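**Progress report to the Lozano Fund**
**Project:** Tandotent Adult Evening Classes
**Date:** Wednesday, November 4, 2020

The fall term opened on schedule. Enrollment closed in August and every class on the original list is running, except conversational Spanish, which was moved to spring when the instructor took a day job with different hours.

The basic math and reading classes are full, with 12 learners in each. Attendance dipped in the second week, when the Teter Street bus route changed, and recovered once we moved the start time back to 6:30. We have kept that time for the rest of the term. 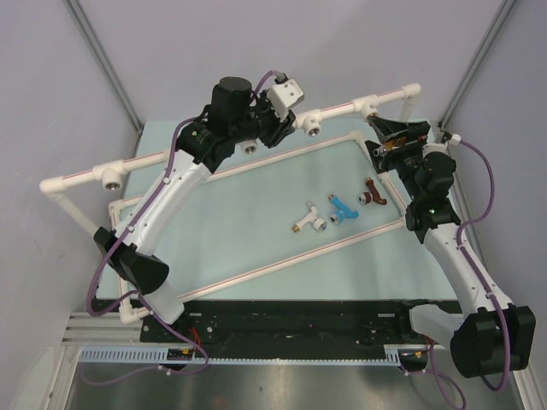 ## Rooms and materials

We now have the use of three rooms at the Teter building. The lease covers evenings only, so books and paper go into the hall closet at the end of each session. The new whiteboards are up. The order for reading glasses and large-print workbooks came in under budget – the difference was put toward bus passes.

Heating in the back room is still uneven. The landlord has been told in writing and has agreed to look at the radiators before the end of the month.
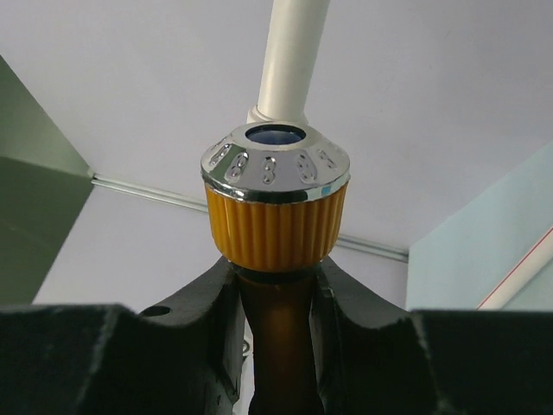

*Close view of black gripper fingers around a dark brown cylindrical body.*

## Learners

Two learners from the spring group have passed the high school equivalency test in full. Others have sat one or more parts and are waiting for scores. We asked everyone what they wanted more of, and the most common answer was help with forms: job applications, school letters, rental agreements. A forms session now runs after the reading class.

Child care remains the main reason people give for dropping out. We have asked Skuvodari Family Center for a price on evening care and expect a reply before the holidays.
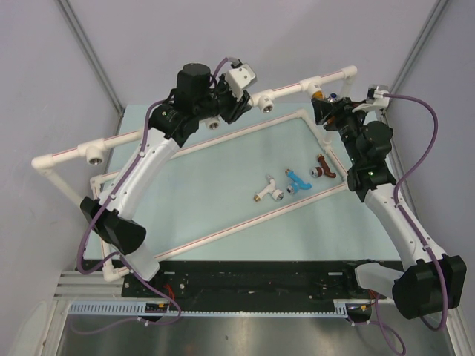
## Next period

- Restart conversational Spanish with a new instructor
- Hire two part-time tutors for the math class
- Settle the child care question and send the fund a revised budget if needed
- Renew the lease, which runs out at the end of the spring term

Spending is in line with the approved budget. Receipts for the workbooks and bus passes are attached.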